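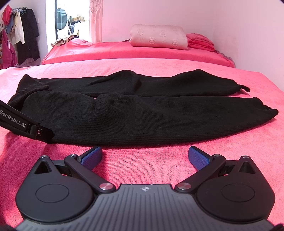 Page last changed: May, after the second draft

Home | Proposal | Method | Results | Sources

Towel Drying Times in Shared Housing — Final Report

Question we started with: why do bath towels in the Probert dorm smell sour by the middle of the week, and can you fix it without buying anything. Everyone on our hall had a theory. Most blamed the detergent.

Background. The sour smell comes from bacteria living in fabric that stays damp. Thick cotton holds a lot of water and lets go of it slowly. Fabric softener leaves a coating on the loops, which is supposed to make towels absorb less. We read a fair amount on this and the sources don't all agree, see the Sources page.

Method. 10 cotton towels, same brand, same size, bought together. Washed once before the test with no softener. Each one soaked, spun, weighed, then hung in one of 4 ways: folded over a bar, spread flat over a bar, on a hook, over a door. Weighed again every 2 hours until it was back to its dry weight. Kitchen scale, reads to the gram. We did the whole thing in Probert and then repeated it in Clumon, where the bathrooms have windows that open.

Results. Spread flat won in both buildings. Hook was worst, and it wasn't close — the part bunched up at the hook was still damp after the bottom edge felt completely dry. Folded and over the door came out nearly the same. We expected the door to do better.

Clumon towels dried faster every time. Window open, obviously. But the order of the 4 methods stayed the same so we think the result holds.

Smell test was a mess. We asked people on the hall to rate towels blind and got answers all over the place. Left it out of the charts.

Problems. The humidity meter died partway thru the Clumon run. One towel got used by somebody, had to rewash it and start over. Also we should of weighed at night too, there is a big gap in every curve between bedtime and breakfast.

Cost. We spent around $60, nearly all on towels. Swapping hooks for bars on one floor would be more than we could test.

If we had another term: try microfiber, try a fan, get a second scale. Maybe compare line drying outside — we ran out of warm weather for that.

Charts and raw weights are under Results. Method page still has the old hanging diagram, ignore it.

Contact: Flukis Project Group, Probert Hall | Copyright the authors | Back to top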